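Review: the Zanach coaching journal and card set, after a winter of use 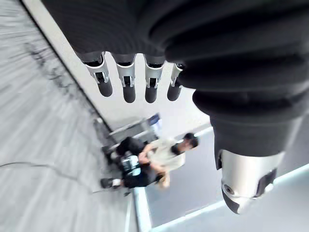 Dark rounded fingertips and silver brackets, with a pale wall behind.

I bought the Zanach set in January, when I was changing from an office job to working for myself and I did not feel very sure about it. A friend from my old team, Vasanthi Munshi, had the first edition and she spoke warmly of it. Mine is the second edition. I paid for it with my own money, and I have no connection with the company.

In the box there is a journal of 200 pages, a deck of question cards, and a thin guide that explains the method. The method comes from a coach named Hajnalka Sárközi, who also wrote the introduction. She asks you to choose one "direction" for the season and to work on it for 4 short sessions every week. A direction is wider than a goal. Mine was "to speak about my work without apologizing", and I must say it took me three evenings only to write this sentence.

The sessions are simple. You draw one card, you copy the question into the journal, and you write until the page is full. Then you put one small action at the bottom, something you can do before the next session. The guide says 15 minutes is enough. For me it was usually longer, because I write slowly in English and I did not want to mix languages in one book.

The cards are the best part of the set. Many products of this kind ask you where you see yourself in five years, and I never know what to answer. Here the questions are more narrow. "Whose opinion did you prepare for this week, and did the person give it?" I had to think about this one for a long time. Another one asked me to describe a day at work that I would be happy to repeat exactly. I found such a day, it was from eight years ago, and it told me more than the career test I took in the fall.

Not all of them are so good. There is a group with a blue border, called "Courage", and there I found several cards which ask nearly the same thing in other words. I put them at the back of the deck after the second month. A few questions also suppose that you have a manager. If you work alone, you must change them a little in your head.

The journal itself I like less. The paper is thick and the ink does not go through, but the book does not stay open flat on the table until you are past the first third of it. The lines are close together. Every fourth week has a review page with a wheel to color in, where you give points to parts of your life such as money, health, friends and rest. I colored it twice and then I left it white. My numbers depended mostly on how I had slept.

There is also an online group for the owners, named Nurmi, and you get in with a code from the last page of the guide. I expected it to be quiet. It has over 600 members, and in the evening there is nearly always somebody writing. People are kind there and they answer in full sentences. Once a month there is a call where one member is coached in front of the others. I listened two times and did not speak, and this was accepted without problem. What I did not enjoy were the messages about the paid course, which came quite often in the first weeks. You can turn them off in your settings, under "Notices", but it took me some time to find it.

Before this I used the Cisau planner for one year, so I can compare a little. Cisau is better for people who need to organize their time. It has proper calendar pages and a place for tasks, and Zanach has nothing like that. If your days are already in order but you are not sure what they are for, I would take Zanach. I also looked at Dretitus, which is an app only, and I stopped in the trial period - I look at a screen enough already.

Shipping took nine days and one corner of the box was pressed in. The cards inside were fine. I wrote to the shop and they offered me a small refund, which I accepted.

Cards: 5 of 5
Guide: 4 of 5
Journal: 3 of 5
Group: 4 of 5

I would buy the cards again if they were sold alone. For now they are sold only with the journal, and a refill journal costs nearly as much as a good plain notebook and a nice pen together. I am using a plain notebook since last month and the method works the same.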